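Switching desks at work made my shoulder pain worse??

Forum: Home Office & Ergonomics
Replies: 6

mossybanks
OK so I need a sanity check from you guys. I moved from my old kitchen table setup to a real desk in September, a white one from Gilteo, and my right shoulder has been killing me ever since. The table was awful, everybody told me it was awful, and I never had a single twitch in that shoulder the whole time I used it. The desk is a fixed height, 74 cm, and I'm on the short side. Chair is a Kitia with arms. I type most of the day and do bookkeeping after dinner, so a lot of number pad. Where do I even start?

plumbob_r
Chair arms. Drop them all the way down or take them off. I had the same chair and the arms hit the edge of the desk, so I was sitting way too far back and reaching for everything. Took mine off with an Allen key and haven't missed them.

dunlin22
Gonna disagree with plumbob. Taking the arms off made my neck worse because then my elbows had nothing under them. What you want is a chair that goes higher and then a footrest. 74 is tall for a short person! Your shoulders are probably shrugged all day and you don't notice until bedtime.

mossybanks
Oh wow, I just sat down and checked and yes, I'm totally shrugging. I raised the chair two clicks and now my feet barely touch, so I'm using a box of printer paper for the moment (glamorous, I know). Feels better already but I've been fooled by that before -- I bought a Vivar cushion last year and loved it for exactly one afternoon.

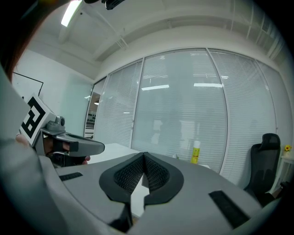
The number pad thing is still bugging me though. It sits way out on the right side of the keyboard and then the mouse is even farther out past that, so by the end of the night my arm is halfway to the next room. Has anybody tried one of those separate number pads you can put on the left? I'm right-handed and I'm scared I'd type garbage into people's tax stuff.

kettle_on
I did the left-hand number pad! It took me 2 weeks before I stopped hating it, and I made some truly dumb mistakes in there, so maybe don't start during your busy season. But the mouse sits right next to the keyboard now and my shoulder calmed down a lot. Mine is a Fankhauser, nothing fancy, the keys are kind of loud.

plumbob_r
Or mouse left and keep the pad where it is. Free. And I stand by the chair arms, dunlin, your chair was probably just too low to begin with.

dunlin22
My chair was not too low lol. I measured it more times than I want to admit. Some of us just need the elbow support, bodies are different. Mossy, if it still hurts after a while please go see a physical therapist. I waited way too long and ended up spending close to what the desk cost. Mine gave me 4 stretches and I still do the doorway one every morning.

mossybanks
I'll try the mouse on the left first since it's free, then the number pad if I can't stand it. Arms stay on for now, sorry plumbob. Kettle, does yours slide around when you type fast?

kettle_on
A little. I stuck a piece of shelf liner under it.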